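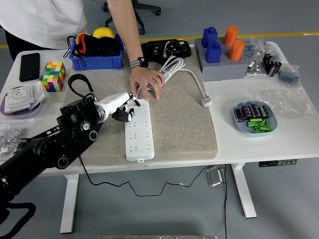 A hand that can pick up a power strip is not yet worth the bench space, wrote one reader of our first edition, and we have kept the complaint pinned over the chapter ever since.

# Chapter 3: One Arm, One Shared Bench

Kit makers promise a working arm in a weekend. The Murkero build log, kept in a shared workshop, lists 21 evenings before the first repeatable grasp, and 25 failed tries on the evening after that.

Read such logs with suspicion, ours included. A clip shows one grasp and leaves out the cable that snagged.

In this chapter you will:

- set a fingertip over a fixed target and measure the miss
- route cables so the wrist can turn freely
- agree on a stop signal with whoever is reaching across the table

Have the Fidow worksheet ready before Section 3.1. Leave the motor power off until you reach Section 3.2.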